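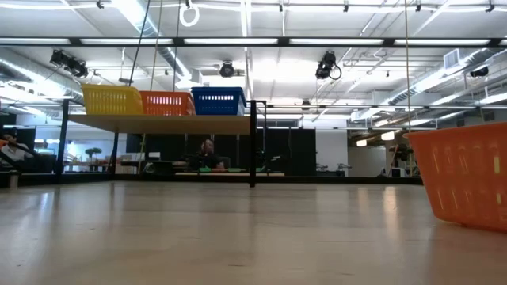
Basket station at the Clarkosthorpe site, cameras overhead.

Droltach says its picker "self-corrects". On run 781 it dropped its grip mid-lift and logged a success. Colour me unconvinced.

2/ The fault code was 21. The Tasto manual lists 21 as "reserved". Cheers for that.

3/ Their fix is a firmware patch and 27 clean cycles. We'd been promised 3000 before sign-off back in September.

4/ Also, the e-stop didn't latch. It paused, then resumed by itself. I'd call that a safety defect. The vendor's email calls it "behaviour".

5/ Still waiting on the raw logs.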